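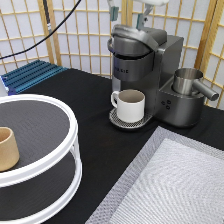
Kitchen robot tips: when the coffee arm jams

I've been running a robot arm on my coffee corner since July, and last week it gave me my first real scare. It came down to close the lid on the machine, the lid hadn't seated right, and the arm just kept pushing! The whole coffee maker slid nearly 2 inches before I got to the stop button. Nothing broke, but I had coffee grounds in places I'm still finding.

So, a few things I do differently now.

Keep the stop button where your hand already is. Mine used to sit behind the sugar. Now it's taped to the counter edge, on the side I walk up from.

Turn the push force way down. My arm came set at 50 and I run it at 20. If the lid sticks, it gives up and beeps, and I close it myself.

Don't reach in to "help." I did this, and I got a good pinch on the thumb – totally my own fault. Hit stop, wait until it's quiet, then fish out your mug.

Put your mug in the same place every single time. A dot of nail polish on the counter works great for lining up racks and trays too (thank you, Krystyna!). Check the dots after you wipe down, as things creep when you clean.

Look up at the cables once in a while. Mine had worked loose from its clip and was rubbing every time the arm swung over. A hook-and-loop strap fixed it, with some slack left so it doesn't tug.

And no hot milk while you're testing! Run the whole routine with cold water first, and do it again any time you move something. I skipped that after I shifted the machine over to plug in the toaster, and I'm pretty sure that's how the lid business started.

Zuleica asked what I use on the sticky fingertips of the gripper: dish soap on a damp cloth, power off, then dry them well before switching back on.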